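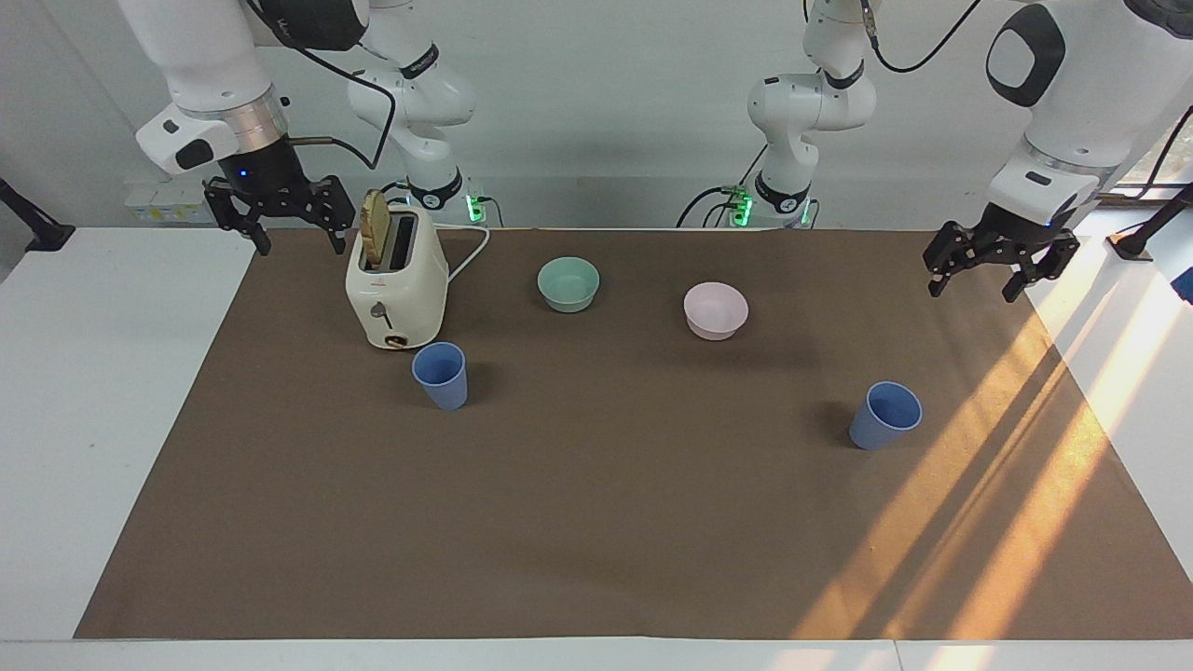
朝のパン、みなさんはどこまで焼きますか(長文です)

投稿者:みみずく食堂
はじめまして、と言いつつ、ずっと読むだけの参加をしていた者です。今回どうしてもみなさんに聞いてみたいことがあって、思いきってスレッドを立てました。よろしくお願いします。

うちは夫と二人暮らしで、朝はほぼ毎日パンです。近所の「モラディ(Moradi)」というパン屋さんの角食を買ってきて、家で切って焼いています。ここの角食が本当においしくて、端っこの耳まできちんと甘いんですよ。で、困っているのが焼き加減なのです。

私は中がふわっとして、表面に薄く色がつくくらいが好き。夫は縁がこげ茶になるまで焼いて、バターを塗るときにザリザリ音がしないとトーストじゃないと言います。お互い好きに焼けばいい話なのですが、私の好みの焼き方だと、皿にのせて少しするとすぐ裏側がしっとりしてしまうんです。夫はそれを見て「だからしっかり焼けと言ったのに」と、毎朝うれしそうに言うわけです。くやしい。

浅い焼き色のまま、最後の一口までおいしく食べる方法ってあるのでしょうか。切る厚さ、保存のしかた、焼く前のひと手間、なんでも教えてください。

投稿者:角食ひとすじ
みみずく食堂さん、ようこそ! こういう話を待っていました。

裏がしっとりするのは、パンから出た湯気が皿との間にこもるからだと思います。うちでは焼けたらすぐ皿にのせず、ケーキ用の網に立てかけて、ひと呼吸置いてからバターを塗っています。網がなければ、二枚のパンを三角屋根みたいにもたれ合わせるだけでもずいぶん違いますよ。見た目もちょっとかわいいです。

あと、木の皿。これはだまされたと思って試してほしい。うちは祖母が使っていた丸い木皿を引っぱり出してきて、それ以来、朝はずっとこれです。洗ったあと乾かすのが面倒なのが玉にきずで、梅雨どきは陶器に戻してしまうのですが……。

投稿者:Lucrezia Russo
こんにちは。イタリア出身で、日本に住んで長くなりました。日本語で書いていますが、おかしいところがあったらごめんなさい。

私は旦那さんの味方です! 実家では、前の日の固くなったパンをしっかり焼いて、にんにくをこすりつけて、オリーブオイルをたっぷりかけて食べました。パンが白いままだと、祖母に「これはまだ病人のパンだよ」と言われたものです。よく焼いたパンの苦みと、オイルの青い香りが合わさるのがおいしいのです。

でも日本の食パンは、はじめて食べたとき雲みたいだと思いました。あれをカリカリにするのは、もったいない気持ちも少しわかります。だから私の提案は、厚く切って、強めに短く焼くことです。外だけ色がついて、中は雲のまま。お二人とも満足しませんか?

投稿者:みみずく食堂
わあ、さっそくありがとうございます!

角食ひとすじさん、三角屋根、明日の朝やってみます。木のお皿は憧れていたのですが、手入れができる自信がなくて手を出せずにいました。おばあさまのお皿というのがまた素敵ですね。

Lucrezia Russoさん、「病人のパン」に笑ってしまいました。夫に読んで聞かせたら大喜びで、しばらくこの言葉でからかわれそうです(笑)。日本語、とても自然で、まったくおかしくありませんよ。厚切り、やってみたいのですが、厚いとうちの夫が「中まで火が通った感じがしない」と言い出しそうで。難しい人なんです。

投稿者:スコルニャ
横から失礼します。ちょっと反対意見を書かせてください。

厚切りを強火で短く、というのはオーブントースターや魚焼きグリルなら確かにうまくいきます。ただ、縦に差しこむポップアップ式だと、厚いパンは入らないか、入っても熱源に近すぎて、面のところだけまだらに焦げることがあります。機種にもよるでしょうが、私は二度ほど引っかけて、ナイフでほじくり出すわけにもいかず、コンセントを抜いて冷めるまで待つ羽目になりました。朝の忙しい時間にあれは悲しい。

みみずく食堂さんは、どちらのタイプをお使いですか? それによって助言がだいぶ変わると思います。

それと木皿の件も、私はそこまで効果を感じませんでした。温めた陶器の皿で十分という派です。冷たい皿に熱いパンを置くから水滴がつくのであって、皿を先にお湯で温めて拭いておけば済みます。

投稿者:角食ひとすじ
スコルニャさん、皿を温めるのはなるほどと思いましたが、朝からお湯を沸かして皿を温めて拭いて……という余裕が、うちにはないんですよねえ。木皿なら棚から出すだけですから。好みと暮らし方の違いでしょうか。

ポップアップ式で厚切りが難しいのは同感です。けれど、そもそもポップアップ式は両面が一度に焼けて、中が乾ききる前に焼きあがるところが良さだと思うんです。薄めに切ってさくっと、が似合う道具ですよね。

投稿者:スコルニャ
お湯はどうせお茶やコーヒー用に沸かすでしょう。そのついでです。余分に手間がかかるとは思いません。

……と、強く書いてしまいましたが、木皿の見た目が良いのは認めます。先日、友人の家で出されて、ちょっと欲しくなりました。

投稿者:みみずく食堂
お返事が遅くなりました。うちはポップアップ式です。結婚したときにいただいたもので、愛着があってなかなか替えられません。なので厚切りは、たまの休みに魚焼きグリルで挑戦することにします。

それから、三角屋根のご報告を。とてもよかったです! 裏側がべたっとしないだけで、浅い焼き色でもちゃんとトーストの顔をしていました。夫は「まあ、悪くない」と。これは彼の最上級に近いほめ言葉なので、喜んでおきます。

投稿者:ばたこ
おもしろく読んでいました。保存の話がまだ出ていないようなので、書いてもいいでしょうか。

買ってきたその日に食べない分は、すぐ切って一枚ずつラップでぴったり包み、さらに保存袋に入れて冷凍しています。冷蔵庫に入れるとぱさつくのが早いので、私は入れません。で、食べるときは解凍せず、凍ったままトースターへ。中の水分が逃げる前に外が焼けるのか、買った日とはまた違うおいしさになります。浅い色が好きな方にこそ試してほしいです。霜がついていたら、焼く前に軽く払ってくださいね。

バターは、私は焼く前に塗る派なのですが、ポップアップ式だと垂れて危ないので、あれは絶対に焼いてからにしてください。昔、妹がやって台所じゅう煙だらけになりました。母にはいまだに言われています。

投稿者:Lucrezia Russo
ばたこさんの妹さん、大変でしたね! 煙のにおいはなかなか消えません。

私も冷凍します。でも一枚ずつ包むのは面倒で、まとめて袋に入れてしまい、朝に二枚がくっついて離れなくて困ります。みなさんはえらいです。くっついたときは、バターナイフの背を間に入れてそっとひねると取れることが多いですが、ときどき角が欠けます。欠けた角はスープに入れます。

それから、バターの代わりに、トマトを半分に切って焼いたパンにこするのもおいしいです。塩を少し。四月になると、もう私はこればかり食べたくなります。トマトがおいしいのはもっと先だとわかっているのですが、待てません。

投稿者:みみずく食堂
ばたこさん、冷凍の話、助かります! わが家は半端に残った分を袋のまま台所に置いてしまい、最後の二枚はいつも固くなりかけでした。さっそく包みます。

トマトも気になります。にんにくは朝だと勇気がいりますが、トマトなら仕事の前でも大丈夫ですね。

投稿者:遠山の粉ひき
パンを焼く側の者です。小さな店をやっています。

お客さまによく「何枚切りがいいですか」と聞かれるのですが、うちの食パンは水分が多めなので、浅く焼きたい方には少し薄め、よく焼きたい方には厚めをおすすめしています。逆だと思われるかもしれませんね。厚いものを浅く焼くと中の水分がたくさん残って、置いている間に表面まで湿ってきます。薄ければ短い時間でも表面がきちんと乾きます。みみずく食堂さんの好みなら、いつもより薄く切ってみるのが近道かなと思いました。

それと、焼きたての角食は冷めるまで切らないでください。これだけは声を大にして言いたい。つぶれます。

投稿者:スコルニャ
粉ひきさんの説明、納得しました。薄いほうが浅焼き向きというのは考えたことがなかったです。ただ、私は薄いパンだと食べた気がしないので、結局は厚切りをグリルで焼き続けると思います。すみません、頑固で。

投稿者:みみずく食堂
粉ひきさん、プロの方に来ていただけるなんて! 冷めるまで切らない、耳が痛いです。モラディさんで温かい袋を受け取ると、帰ってすぐに包丁を出してしまっていました。

今朝は薄めに切って、焼けたら三角屋根にして、片方にはバター、もう片方にはいちごジャムを塗りました。夫は夫で厚く切って、いつものザリザリです。うちの包丁さばきだと一枚の中で厚さが変わってしまうので、次はパン切り用のガイドを買うかどうか悩んでいます。使っている方、洗いやすいのはどんなものでしょう? 引き続き教えていただけるとうれしいです。

投稿者:ばたこ
ガイド、うちは折りたためるのを使っています。溝にパンくずがたまるので、古い歯ブラシでこすると早いですよ。しまう場所だけは先に決めておいたほうがいいです。うちは決めずに買って、いまだに冷蔵庫の上にいます。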